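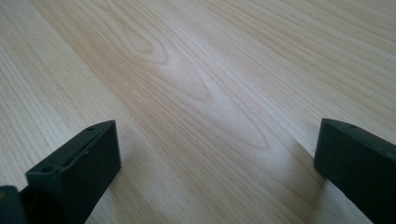
Open gripper over pale wood grain, nothing between the fingers.

Workshop Notes > Benches and Surfaces > Work Tops for Gripper Recording

Search tips Enter a keyword Go

Preparing a bench top for hand-held gripper recording

These tips come from the Voicu bench study, in which we compared demonstrations recorded with a hand-held gripper on plain and patterned work tops. The study used 323 recordings of one task: pick up a small part, move it across the bench, put it down. Of these, 273 passed the position check. The other 50 were rejected, most of them for tracking loss during the approach, when the camera is low and little except the work top is in view.

Surface pattern

Wood grain gives the tracker something to follow, but unevenly. Straight, fine grain repeats itself, and one stretch looks much like the next. A cathedral figure or a knot is easier to tell apart from its surroundings. Place the start point near such a feature and run the task across the grain. On the Ukar bench, turning the top a quarter turn removed more tracking failures than any change in software settings.

If the top is plain, put down 4 small pieces of matte tape outside the reach of the task. Do not space them evenly. Leave them in the same place for the whole session.

Light

Glare washes out pale grain first. Check the middle of the bench from the height of the gripper, as a top that looks well lit from a standing position can be nearly white at a low angle. Move the lamp before dimming it. A sheet of baking parchment clipped a hand's width below the shade works as a diffuser for LED lamps. Do not use it on halogen.

Shadows under the fingers are useful. They show the distance to the surface, and policies trained on recordings with flat, shadowless light closed too high in our tests. Keep one main light overhead and let the shadow fall where it falls.

Cleaning

Wipe the top with a barely damp cloth and dry it along the grain. Skip furniture polish and any spray containing silicone; both raise the sheen and leave a film on the finger pads. Sawdust should be vacuumed, as brushing moves it into the screw holes. Clean the pads with isopropyl alcohol on a lint-free rag, after testing a hidden spot on printed parts.

Before each session

Open the fingers fully and hold them just above the bare top for 2 seconds. Then close, open again, and start the task. The Onovo script uses the still section to set the zero height. If the hand drifts, discard the take and repeat it.

Check that the finger screws are snug. A loose finger shifts the closing point and the error will not show up in the position check.

Known limits

All recordings were made on wood or wood-pattern tops. Steel and glass were not tested. The rejected takes were not sorted by operator, so part of the difference between benches may come from the person holding the tool. A repeat with oiled tops is planned for October.

Contact | Copyright Sarkar Workshop Notes | Back to top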